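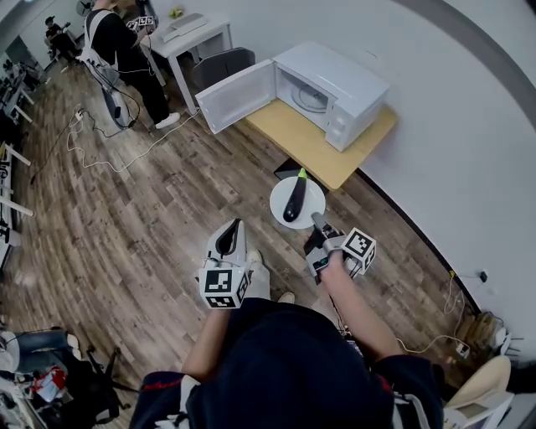 The fault we spent most of our project on was a drift in the recorded position of the right gripper. Our task was to collect demonstrations of a simple kitchen job with hand-held grippers, so that an arm could later be trained on them. Each gripper carries a black-and-white marker cube, and the tracking depends on the cameras seeing it. In the aubergine task the plate starts on the floor and the microwave stands on a table with its door open, so the operator has to bend down and then come up again. On the way up the recorded path sometimes jumped sideways, although the hand had moved smoothly.

August 26, 2022
By Zoi Gkikas

Home | Projects | Reports | People | Contact

We first noticed the jumps in February, when a replay on the arm drove the fingers into the microwave door at low speed. The emergency stop was pressed and no one was hurt, but one fingertip cracked. After that we stopped all replays until the data had been checked.

Of 500 recordings, 24 had at least one jump. The worst was number 2878 in the Mosberg log, where the position was wrong for seven frames in a row. We suspected the cables first and changed them, with no effect. The cause was in our own filter. When the cube was hidden for a moment, the filter kept the old speed and carried on in a straight line, then snapped back.

We changed the filter to mark these frames as missing. Any recording with a gap near the door is now left out of training. We also added a speed limit to replays, which should have been there from the start. The cracked fingertip was reprinted. We have not yet tested the new filter with two operators working close together.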